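Workshop Tips: Before You Pay Someone's Robot to Sort Your Shelves

By Siamak Daneshvar

Readers keep sending me the Gernance flyer. Gernance, if you've been spared it, will come to your shop or storeroom and set up a robot arm with a fingered hand that picks bottles, jugs and cans and puts them where you want them. The kit is called the Tamiru. You can rent it for $531 a month or buy it for $4000, and the flyer has the word "effortless" on it twice.

I have been tidying workshops for a long time and I have never seen anything effortless come with a monthly bill. So in June I went over to the Turkarlow workshop, where they have one on trial, and stood next to it for most of an afternoon with a notebook. What follows is partly a review and partly the tips I came home with, most of which cost nothing.

Tip one: look at your bottles before you look at a robot.

A detergent bottle is an awkward thing to grab. It's smooth, the sides curve, and if it's half full the weight moves when you tip it. You and I get around this without thinking, by using the handle or by squeezing. A machine has to be told. The Gernance brochure says the hand "adapts to any household container," and I'd like to see the household. Mine has a vinegar jug with no lid.

Ask the salesperson to run the demo with your own bottles, at the fill level you really keep them. Bring the greasy one. If they'd like to use theirs instead, you have learned something.

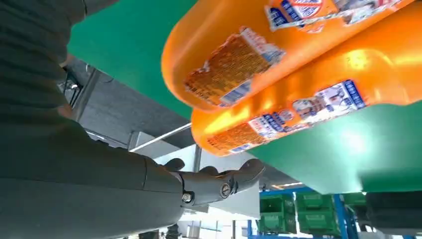 Fingertips close to the orange bottles, blue rack and green crates behind.

Tip two: sort by shape first, brand second, color never.

This works for people as much as for machines. Round with round, square with square. Put tall things at the back. If you do end up renting an arm, you'll be asked to do this anyway during setup, and I do mean you. The quote covers "configuration," which at Gernance means their technician types while you carry things.

Tip three: get the labels facing out.

Boring, I know. But a label you can't read is how somebody ends up with floor stripper in the dishwasher. Turn every bottle so the name shows, and if the small print has rubbed off, write the contents on masking tape and stick it on at chest height. Do it again when the tape goes yellow. Never trust a machine, or a teenager, to know what's in an unlabeled jug, and don't mix leftovers to save a shelf space. I've told you that one before and I'll keep telling you.

Tip four: leave hand room.

Whatever is doing the reaching needs a gap on both sides of the container. I use the width of my palm. The Tamiru's fingers are thicker than mine, and its manual wants more clearance than I'd give up on a narrow shelf. Go home and measure before you sign. On my own shelving I would lose one bottle out of every four or so, and those bottles would have to live on the floor, where the robot isn't set up to reach them. I asked the Gernance rep about this and he said most customers "take the opportunity to declutter." Well, sure. Decluttering is free.

Tip five: crates beat bins.

Stackable plastic crates with a cutout to grab are the best cheap purchase in any shop. You can hose them out, they show you when they're cracked, and they don't collect a layer of mystery liquid the way solid tubs will (drips go through to the tray underneath, if you've got a tray, and you should). I like one crate per job: one for the car, one for floors, one for the stuff that's nearly empty and needs using up. Wipe the bottle bottoms before they go in.

Tip six: read the maintenance page, which is at the back.

The finger covers on the Tamiru are listed as wear parts. The replacement set comes from Bolon and it's $980. I read that line to myself again in the parking lot. The warranty excludes covers "exposed to cleaning agents," and I would love somebody to explain to me how a machine sold for handling detergent stays clear of detergent. I put the question in writing and got back a link to the brochure.

If you already own one, or your employer does, then wipe the fingers down with a damp rag and plain water when you finish for the day, and follow the shutdown steps in the manual before you put your own hand anywhere near the joints. Check the screws while you're in there. Keep cords and loose straps away from anything that swings.

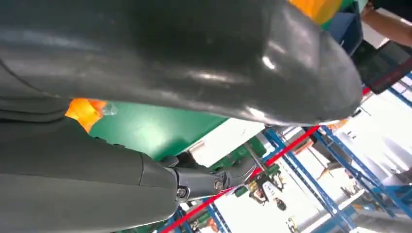 Will a setup like this save me time in a home workshop?

Probably very little, once you count the clearing, the sorting and the wiping down. A shop that moves the same bottles all day long might come out ahead, and I'd want to see a month of their own records before I believed it. At home you handle a bottle a few times a week.

Tip seven: if you must try it, rent, and get the end date in writing.

The rental renews by itself unless you cancel. You need 2 weeks' notice, by mail, to an address that's printed on the invoice and nowhere on the website. Put it on the calendar the day the crate arrives. Also ask who pays for the return shipping, because the flyer doesn't say and the rep had to go and check.

I'll grant them this much: the hand is nicely made, and the people at Turkarlow were patient with me and my questions. I still wouldn't spend the money. For the price of one month I could buy a good steel rack, more crates than I have floor for, and masking tape until I'm ninety.

Next time: getting dried caulk off a putty knife, and why I quit using the oven for it.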